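Subject: Re: Tralton run in February – get-in and seats

> Can anyone who has played the Tralton studio tell me how many
> it seats? The hire sheet says 102 but the box office plan
> shows fewer. Also wondering if a solo show with a live cellist
> will get lost in there. We have 2 nights.

Hi all,

We took Mokgethi in there last winter, so this is fairly fresh. The 102 is with the front row in. If your performer comes down off the platform at all you'll want that row out, and the house manager is fine with it as long as you say so before tickets go on sale (we didn't, and I spent an afternoon phoning people who had booked row A!).

Sound is lovely. It's a dry room, so your storyteller won't need a mic, and the cello will carry to the back wall without any help. Put the player stage left, though – the heating vent is on the right and it ticks all the way through the quiet bits. 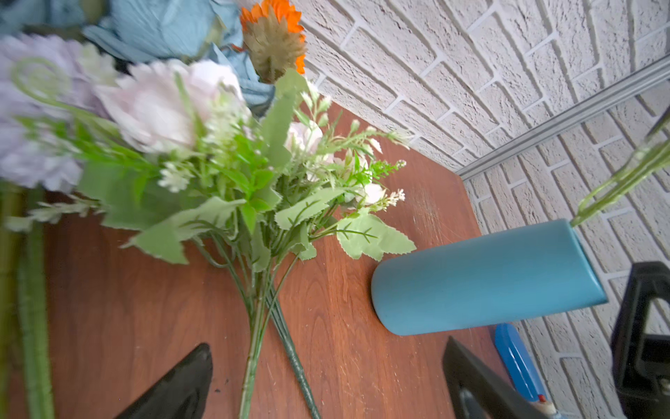
Get-in is from the side street, up one long ramp. Allow up to an hour if you've got a set of any size. The lighting desk is old but friendly, and the Cellodari people left a decent general rig up there after their monologue season, so ask if you can just refocus that and save yourself a morning.

On money, since you asked me off list: we took $3,711 over the run before the split, and the Sarkov fund paid us $737 toward travel. They have another round open now and they do like one-person pieces, especially family stories. The form is short. Send them a script sample even though it says optional.

Happy to forward our ground plan if you want it – it's a scan with my scribbles all over it, but the measurements are right.

Break legs!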